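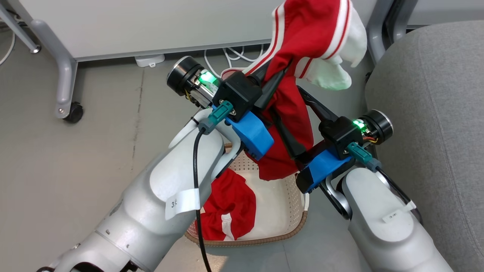
The Zarness two-arm unit holding a red and white garment over the basket.

Irno Zarness, reviewed after one season of daily use

Rating: 3.5 out of 5

I work in the garment room at Rovside, where we rent and wash clothing for sports clubs and school events. We are a small team and the work is always the same: clothes come back in a basket, somebody takes them out one by one, looks for damage, and passes them on to folding or to repair. The Zarness came to us in March and its task is only the first part. It takes a piece out of the basket, opens it in the air so that a person can look at it, and puts it down where we want it. It doesn't fold, at least not in the version we have.

I write this review for people who will work next to the machine. The reviews I found before we got ours were all written for the people who buy it, and they spoke mostly about hours saved.

Setting up

The delivery and the mounting took one morning. Teaching it our work took much longer. You guide the arms by hand through the movements, save them, and then let it try again with other clothes. The manual asks for 50 demonstrations of each type of garment before you let it work without a person at the stop button. For simple things this was enough. For anything with stripes, bands and several layers we needed 137 before I was satisfied, and I was the one standing there. My shoulders remember it. If your manager tells you that the teaching is something you can do between other tasks, please don't believe it. We had to plan it as real work, with its own hours, and it should have been so from the first day.

The software is in English and mostly clear. Some messages are strange. "Cloth state uncertain" can mean that it holds two pieces, or that it holds nothing, or that the piece is twisted. After a few weeks you know from the position of the arms which one it is, but a new colleague doesn't know, and calls you.

Daily work

Picking from the basket is good. The two grippers come close together, take the fabric between the fingers and lift. When the basket is full it is quick enough. When there is only one piece left at the side, it becomes slow and careful, and it tries several times where a person would simply reach in. We now leave the last pieces and take them ourselves. A colleague wanted to tip the basket a little instead, and this also works, but then the arms must be told about the new height.

Thin fabric is more difficult than thick fabric. Very smooth linings slide. On our busiest day the unit handled 200 pieces in one shift, which is less than the brochure promises and still more than I expected. Over the season the counter in the software went up to 1,074 stops where a person had to help. I give this number without decoration. Most of the stops were short, only a press on the screen. But each one means that you put down your needle, walk over, look, press, walk back, and try to remember where you were. 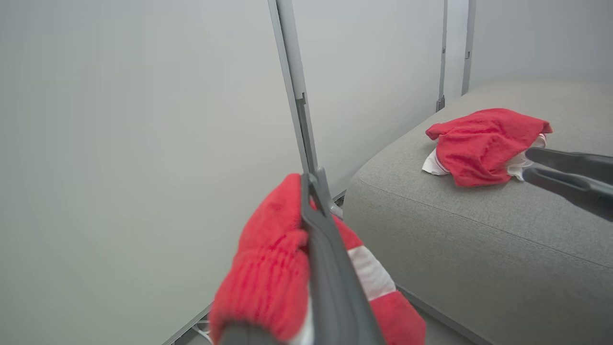

Gripping is what the Zarness does best, and I say this as a person who was sure it would tear something. In the whole season we had no tear that I can blame on it. The fingers are long, smooth and narrow toward the tip, so they can go into a fold without pulling on the rest. Elastic parts were my greatest worry. A gathered, ribbed band like the red one hanging beside the gripper in this photo stretches easily if somebody pulls at the wrong place, and I used to correct new workers about it every week. The machine can be taught to hold higher up on the fabric, and then it keeps to that. With the second gripper you can also teach it to go for the next piece, and this saves time only if the next piece is lying in a simple way. A low heap with corners going in different directions, red over white, still costs it some thinking.

What changed for us

Before, the sorting was the job everybody shared. It was boring and it was bad for the back, all that bending to the floor, and I don't miss the bending. Two of us had pain from it and both say that it is better now. This alone would be for me a reason to keep the unit.

Other things changed too. When we sorted together we talked, and while we talked we learned. A new person saw how I turned a seam to the light and did the same. Now the new person sits in front of the arms and looks at what is held up for them, at the speed of the arms. They find holes. They don't so easily find the thin place that will be a hole next month, and for that you need your hands in the fabric. After the first month we asked that one basket each morning stays for people only, and management agreed. I would advise every workplace to ask for this before the contract and not after it, as we did.

There is also the question of who is responsible. If a damaged piece goes back to a customer, is it the mistake of the person who looked? We looked at it for a few seconds, held by a machine, with the next one already waiting. Our depot in Barajas, which got its unit earlier, gave the worker a pedal for "hold longer". We copied this and it helped a lot. The pedal is an extra part from Irno and in my opinion it should be in the box.

Nobody lost the job here. The hours of one part-time position were moved to repair, with training, and the repair queue is nearly half of what it was. I can't promise that it will go like this in another company.

Small complaints

The cables at the wrists hang outside and you must look where they go when you teach a wide movement. The paper tags on our cables get dirty and hard to read. The green lights by the motors are bright, and in the evening I find them tiring. Support from Irno answers by email in one or two days, politely, but by phone only until four in the afternoon, and our late shift starts at five.

Would I recommend it? For a room with many similar garments, yes, if the workers teach it themselves and are paid for the teaching. For mixed and delicate clothing I would wait for the next version of the software. We keep ours for another season, and I have asked for a second pedal.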